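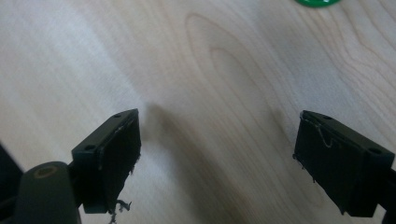
## 4. Starting your first campaign

Welcome to Plellport! Before you march anybody into battle, please take a few minutes to set up your save file and your starting party. It goes quickly, and you'll be glad later on that you did (especially once the Igwe chapters open up and the fights get long).

1. From the title screen, choose **New Campaign** and pick one of the save slots.
2. Choose a difficulty. If you're new to turn-based games, Gentle is a lovely place to begin, and you can move up whenever you like from the camp menu.
3. Pick your two starting captains. Each one brings a squad along, so have a look at the squad page before you settle.
4. Spend your 600 coins at the Hosau market. Bandages first, fancy hats second!
5. Select **March** and confirm.

> **Note:** Captains can't be swapped until you reach the Dridik crossing. If you have regrets before then, start over in another slot and keep the old one just in case.

### Saving

The game saves by itself at the end of every battle. To save in the middle of one, open the menu during your own turn and choose **Rest Here**.

> **Caution:** Don't close the game while the little lantern is glowing in the corner. A save file needs 263 MB of free space, and if your storage is full the lantern will turn red and the save will not be kept.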